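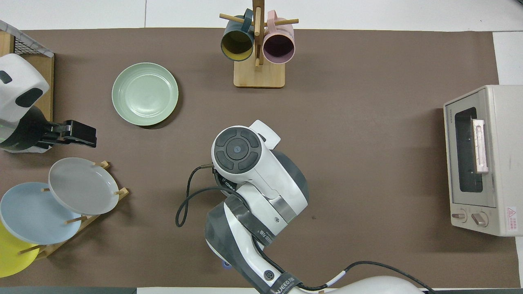
莱文特·奥尔班（Levente Orbán）

第4章 台下净水器的安装与首次通水

4.1 适用范围

本章适用于Peddale系列台下式净水器的家庭厨房安装，包括主机固定、进水三通接入、出水龙头安装和首次冲洗。商用机型的安装见附录C。更换滤芯的操作见第6章。

杯架、沥水架和盘架等台面器具的摆放不受本机影响，但出水龙头的鹅颈管旋转半径内应留空。

4.2 安装条件

进水为市政自来水冷水，不得接入热水管路。
进水压力0.1～0.4 MPa。超出上限时，须在三通之前加装减压阀。
柜内净高不小于379 mm，主机正面至柜门内侧净距不小于100 mm。
台面开孔直径28 mm，台面厚度不超过40 mm。
环境温度5～38 ℃。

注意：石英石和岩板台面的开孔应由台面供应商完成。自行开孔造成的开裂不在保修范围内。

4.3 安装主机

1. 关闭厨房冷水角阀，打开原有龙头泄压，直至无水流出。
2. 清空水槽柜，在柜底铺一块吸水布。
3. 将挂板贴在柜体侧板上，用水平尺校正，标出两个孔位。
4. 钻孔并拧入随附的自攻螺钉，螺钉头外露3 mm。侧板厚度小于15 mm时，改用落地支脚，不要钻孔。
5. 将主机背面的挂槽对准螺钉头，向下推到底。轻提主机确认其不会脱出。

4.4 接入进水三通

1. 从角阀出口拆下原有软管，检查密封垫。垫片变硬或有裂纹的一律更换。
2. 将三通装在角阀出口，软管接回三通的直通端。手拧到位后，用扳手再紧四分之一圈。
3. 截取白色PE管，切口须平直无毛刺。管长以主机能够向外拉出一半为宜，弯曲半径不小于40 mm。
4. 将PE管插入三通侧口的快接头，插入深度15 mm，装上蓝色卡扣。
5. PE管另一端插入主机标有“进水”的接口，同样装上卡扣。

警告：不得使用生料带缠绕快接头。快接头依靠内部O形圈密封，缠绕生料带会导致渗漏。

4.5 安装出水龙头

1. 依次将装饰盖和上密封圈套入龙头螺杆，从台面上方插入开孔。
2. 在台面下方套入下垫圈和锁紧螺母，调整龙头朝向后拧紧。
3. 将出水管接到龙头螺杆末端，另一端插入主机标有“净水”的接口。
4. 将鹅颈管插入龙头本体，左右转动，确认无卡滞。

台面较薄时龙头容易晃动，可在下垫圈之上加装加强板（选配件，编号159）。

4.6 首次冲洗

1. 确认所有卡扣已装好，净水龙头处于打开位置。
2. 将角阀缓慢打开至三分之一，观察各接头。若有渗水，立即关阀，取下卡扣，重新切管后再插。
3. 无渗漏后将角阀全开，连续放水约20分钟。初期出水可能呈灰色或含有气泡，属于滤芯中的炭粉和空气。
4. 关闭净水龙头，保持管路带压30分钟，再次逐个检查接头。用干纸巾擦拭接头下沿，纸巾应保持干燥。
5. 再次放水5分钟。完成后将滤芯标签上的启用月份填好，例如“4月”，贴在柜门内侧。

冲洗期间的出水不得饮用，也不要用于鱼缸。

4.7 安装后的注意事项

停用超过三天，再次使用前放水5分钟。长期外出时关闭角阀。

冬季室内可能低于0 ℃的，应关闭角阀、排空管路并取出滤芯。冻结过的滤芯不得再次使用，外观完好的也应报废。

出水流量明显下降时，先检查角阀是否全开、PE管是否被柜内物品压折，再按第6章检查前置滤芯。

安装记录卡由安装人和用户各存一份，填写机身编号、安装位置及进水压力实测值。报修时需提供机身编号，编号位于主机底部。

修订说明：本版4.4节的插入深度按新型快接头更新，由埃迪丝·埃切韦里（Edith Echeverri）校核。旧型快接头为灰色卡扣，插入深度仍按上一版执行。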